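How Does a Robot Decide What to Do Next?

Think about the last time you made yourself a snack. You probably didn't stop and say, "Now I will lift my hand. Now I will move my hand to the left. Now I will open my fingers." You just went and got it, maybe while talking to somebody or humming a song. Your brain did a huge amount of work without telling you a thing about it.

A robot has no such luck. Every bit of that work has to be done by its software, and software is a set of instructions that people wrote or helped a computer to learn. In this article we are going to follow one small job from start to finish and meet the different parts of the software that get it done. The job is to put some food on a plate. It sounds easy, but stay with me, because there is a lot hiding inside it!

First comes looking

The looking part of robot software is called perception (say it like this: per-SEP-shun). A camera gives the robot a picture, but to a computer a picture starts out as nothing more than a very long list of numbers. Each number says how bright or how colorful one tiny dot is. Perception software goes through all those dots and tries to work out which ones belong together. These dots are a plate. Those dots are the table. That bunch over there is something you could pick up.

It also has to work out where each thing is, and how far away. You do this with your two eyes, and you are so good at it that you only notice when you get it wrong, like when you reach for a glass in the dark and bump it with your knuckles.
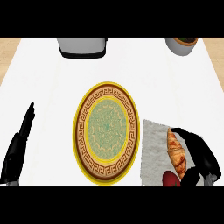 Perception has some favorite kinds of trouble, and one of them is when things get in front of other things. Programmers call this occlusion, which is a fancy word for "I can't see all of it." It happens constantly, and very often the thing in the way is the robot's own hand. Take the croissant lying on the gray towel: one black finger curves over the top end of it, and the gripper covers part of its right side too. You still know it's a whole croissant, because you have met croissants before and you can fill in the hidden bits in your mind. Good perception software learns to do the same, after being shown a great many pictures of things that are partly covered up.

Then comes planning

Once the robot knows what is where, it needs a plan. Planning software usually works on two sizes of question, and it helps to think of them as a big map and a little map.

The big map is the list of steps. Reach for the croissant, close the gripper, lift, carry, lower, let go. If you mix up the order you get silly results, so you might like to try writing the steps on scraps of paper, shuffling them, and acting them out with a bread roll. (Ask first about the bread roll.)

The little map is the path the arm takes through the air. An arm has several joints, the way yours has a shoulder, an elbow and a wrist, and there are usually lots of ways to bend them all to reach the same spot. The planner tries out different paths inside the computer and throws away any that would knock something over. When a robot has two arms there's one more worry, which is that the arms mustn't crash into each other.

And then comes control

Control is the part that makes the motors do what the plan says. It checks again and again, many times every second: where is the arm now, where should it be, and how big is the difference? Then it gives the motors a little push to make the difference smaller. You do this when you ride a bike, with all those tiny wobbles and corrections that keep you going straight.

Control looks after squeezing as well. Squeeze a croissant too hard and you have crumbs. Squeeze too gently and it slides right out - and a tomato is tricky in a different way, being round and smooth and rather easy to squash.

Practicing in a pretend kitchen

Before new software goes anywhere near real motors, it can practice in a simulation. A simulation is a bit like a video game, with a pretend table, pretend food and pretend robot arms, and the computer works out what would happen when they touch.

Kirsty Paewai writes planning software in Prestbridge, and she likes simulations because you can make as many mistakes as you want and nothing needs mopping up. One of her programs, called Ketard, tried the same plate job 60 times. In 13 of those tries it dropped the food. She looked through the drops, changed how slowly the gripper closed, and set it going again - and the next 60 tries had only 7 drops.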